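The cup rule

Most rules for robot work get written after someone has had a bad afternoon. At Plavirgate they got written on a Wednesday, over lunch, on the back of a delivery docket. Four of them. Still taped up by the door, coffee ring and all.

Rule one: pads before fingers. Grip with the flat black pads, keep the hard parts of the jaw off the item. Sounds obvious. Try it with a thin clear cup covered in droplets.

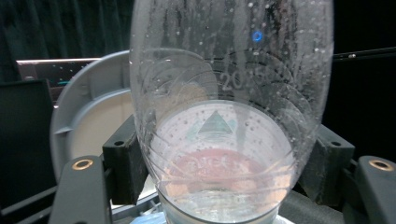 Plavirgate Handling Standards Group

"Beaded plastic is where people get lazy," says Catrin Craddock, who drafted most of the sheet. Squeeze too hard and the wall buckles. Too soft, it slides. Her advice is dull and it works: close slow, stop, look, then lift.

Rule two is about records. Every pick gets logged, good or bad. The group has 394 on the books for the Tralia trial and the fumbles are in there with the rest. Fuseini Amoah wanted them flagged in a diffrent colour. He lost that one, for now.

Rule three, keep your cables out of the working side. Left lead goes left, right lead goes right, nothing crosses in front of the bin. Gwion Rosser checks before each run and he is not shy about stopping people.

Then rule four, the one that started the arguement. Lid up and liner folded over the rim before anything is picked up, and the item has to be above the opening before the jaws let go. No tossing. No nudging it off the edge.

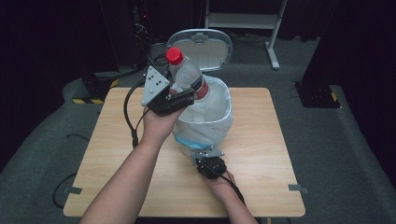

What the sheet leaves out

Plenty. Nothing on leftover liquid, for a start. Facundo Ojeda reckons drinks should be emptied first, Craddock says real rubbish doesn't arrive empty so why practise on it. Nothing on left-handers either.

A longer draft is doing the rounds at Ruddock, 100 clauses at last count. Ojeda has read it. Craddock has read the first page. The next go at a shared version is in June.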